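Stop grading robots on the tidy table

Quick one, written between two other things, so forgive the state of it.

The new Tillik results went round in September and everybody in my corner of the field got excited. 701 trials, success on the pick-and-place set better than anything before it, lovely plots. And I read it on the train and got crosser with every page. The method is fine. The method is good, even. It's the testing I can't stand.

Same old thing. One object. Plain table. Object put back on its mark before each go. Lights constant. Then a table of numbers at the end as if we'd learnt how well the policy works. We've learnt how well it works on a bare table with one thing on it. My kitchen has never looked like that. I doubt yours has.

For anyone who hasn't followed it - the Tillik approach is imitation learning. People collect demonstrations with a handheld gripper, camera at the wrist, and the policy learns from what that camera saw. No robot needed for collecting, so you can take the thing anywhere. Kitchens, workshops, a mate's flat. That was the whole selling point! 3,964 demonstrations, and by the authors' own account a good chunk of them done in messy rooms. So the training data is messy and the exam is spotless. Backwards. You've paid for the variety and then you don't check whether it bought you anything.

I have a stake in this, should say so. I help run the evaluation side at Hunix, small lab, nobody's heard of us, and we spent most of the summer re-running a policy trained the Tillik way. Clean set-up first. 89 per cent. Great, matches what they say more or less. Then we changed the table. Not the task, not the gripper, just what was lying about and what was behind it. Down it went. I'm not going to quote our second number because we had only 393 trials across far too many conditions and I'd be doing the exact thing I'm moaning about. But down, and not by a little.

What I will say is what kind of thing went wrong, becuase that's the bit a percentage hides. Stems were awful. Anything long and thin lying across anything else. The gripper goes for the bit it recognises, closes, and comes up with three things. Clear glass, also awful. We all know about clear glass, it's been a known problem for as long as I've been doing this, and it still gets left out of the test set and mentioned in one line at the back under limitations. And people. A wrist camera sees whatever is past the table, and in a real room what's past the table moves.

The reply I always get is that you need control. Change one thing at a time or you can't say why it failed. Yes. Agreed. I'm not asking anyone to chuck the controlled test in the bin. Run it, report it, call it what it is, a sanity check. Then do the other one as well. Window behind, glass in front of it, flowers all over each other, somebody in a blue shirt walking past.
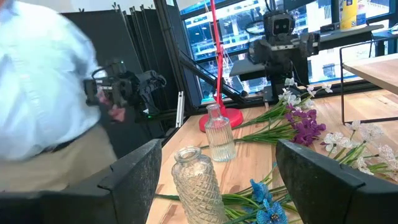

And put that number in the abstract next to the nice one. Both. Same size type. If the gap is big then say so, a big gap is a result, I'd read that paper twice.

Other reply I get is cost. Messy trials are slow, the reset is a pain, no two starts are the same so you need more of them. All true. But Lakatos managed it with their benchmark and they're hardly rolling in money. They let the mess drift. Don't reset to a mark, just carry on from wherever the last attempt left things, and log a picture at the start of each go. Cheap, a bit ugly, statistically annoying. Told me more than the whole of the Tillik results section.

Ekex went the other way, synthetic clutter, thousands of made-up tables in simulation. I'm less keen. Simulated mess is always somebody's idea of mess. Good for training perhaps, I'm happy to be shown wrong on that, but I wouldn't want it as the final exam.

One more gripe then I have to go. Count the near misses. A gripper that knocks the bottle, nudges it along, then gets the flower gets a tick in most of these tables. It shouldnt. In a lab that's a success and in somebody's house that's glass on the floor. We started scoring contact with anything that wasn't the target and it changed which policy we liked best.

Our sheet for scoring that is two columns and a notes box. Happy to send it to anyone who asks, and if Tillik want to run it on their own policy I'd love to see what they get.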